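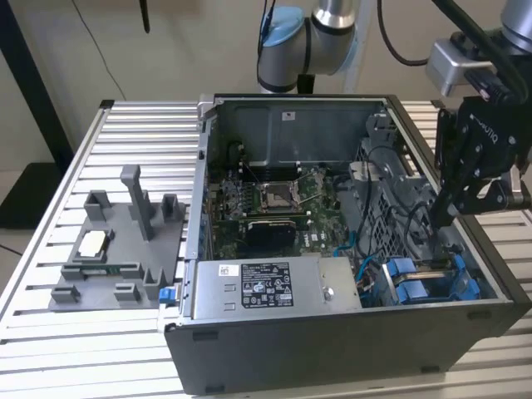 Chapter 4
What Does It Cost to Keep a Thing Going?

I bought my first washing machine secondhand in 2014, from a shop in Clarkham that had a bell on the door and no prices on anything. It cost me 110 dollars, which I thought was a terrific deal (I told everyone). By the following summer I had spent 80 dollars on a pump, paid for a month of trips to the laundromat while I waited for that pump, and flooded a closet. Was it still a terrific deal? I've been teaching introductory economics for a good while now and I still go back and forth on it.

That question is what this chapter is for. In Chapter 3 we looked at how a price gets settled between a buyer and a seller on one particular day. Now we're going to stretch that day out into years. Most of the things you own go on costing you money after you've paid for them, and most of them go on being worth something too, and the two lines move at different speeds. If you can sketch those two lines for a car or a roof or a laptop, you already have most of the chapter.

Let's get some words on the table. The purchase price is the one you know. The running cost is whatever you pay to use the thing: gas, power, soap, ink. The upkeep cost is whatever you pay so that you can go on using it. Students mix up those last two every year, and I don't blame them, as an oil change feels like a running cost until you skip four of them. Then there's the resale value, meaning what somebody would hand you for it today. Add the first three, take away the fourth, and you get the cost of ownership. Write that down somewhere, we'll use it until Chapter 9.

Suppose you run the print shop in Whiteley. You have a folding machine that's 13 years old, and it jams. A repair would cost a fair bit, and a new folder would cost a great deal more. The owner of the shop (in my version of this story she's tired and it's a Saturday) says, "I've put so much money into this one, I can't give up on it now." You will meet this sentence all your life. You'll probably say it yourself, about a car or a degree or a sourdough starter! Economists call the money already spent a sunk cost, and the rule is that it should have no say in what you do next. It's gone whether she fixes the folder or hauls it away. What she should weigh is the repair bill plus the future jams on one side, and the new machine minus whatever she can get for the old one on the other. 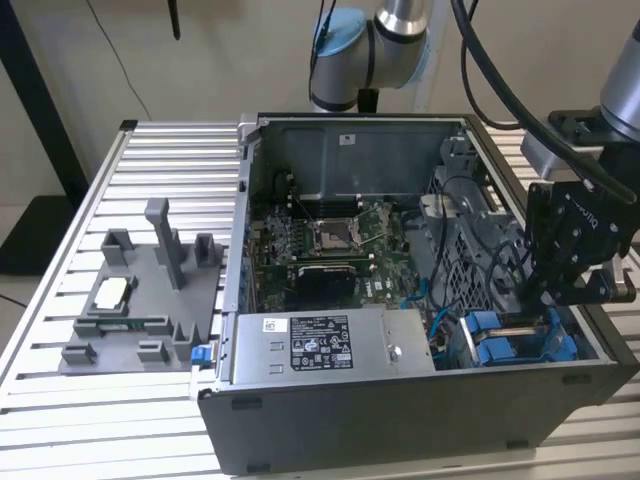
Now, the future jams are the hard part, and here I have to admit that the tidy arithmetic gets a little soft. She doesn't know how many jams are coming. She has a feeling about it, and maybe a shoebox of old invoices. So we use an expected cost: take what a breakdown would set her back, multiply by how likely it is this year, and carry that number into the comparison. If a breakdown costs a week of lost orders, the lost orders count too. People leave those out all the time, the way I left out the laundromat.

There's another piece, and it's my favorite. When more people in a town keep things going, keeping things going gets cheaper. Wonthorpe has three repair shops on one street, and a supplier that stocks parts because those shops exist. Gerkau, up the valley, has none, so a Gerkau household with a dead dryer pays for somebody's drive before anyone has picked up a screwdriver. Same dryer, same fault, different answer! Two sensible people can make opposite choices and both be right, and we'll spend Section 4.3 on why that happens and what it does to the price of used goods in each town.

A word about the math before you turn the page. You'll need percentages and you'll need to be able to read a simple line graph, and that's all until Section 4.5, where discounting comes in. If discounting scared you off in some other class, give it another chance with me. It's only a way of saying that a dollar next year is worth a bit less to you than a dollar in your hand, and you believed that when you were six.

Before Section 4.1, pick one thing in your home that has been repaired at least once. Find out what it cost new, if anyone remembers, and what the repair cost. Keep the scrap of paper. We'll work your numbers alongside mine, washing machine and all.

4.1 Two Lines on One Graph

Start with the simplest case, a thing that loses the same amount of value every year

Shared 13 times
2 comments

Related chapters
Chapter 2: Wanting, Needing, and Paying
Chapter 3: How a Price Gets Settled
Chapter 5: Renting, Borrowing, and Sharing
Chapter 9: Big Decisions, Long Years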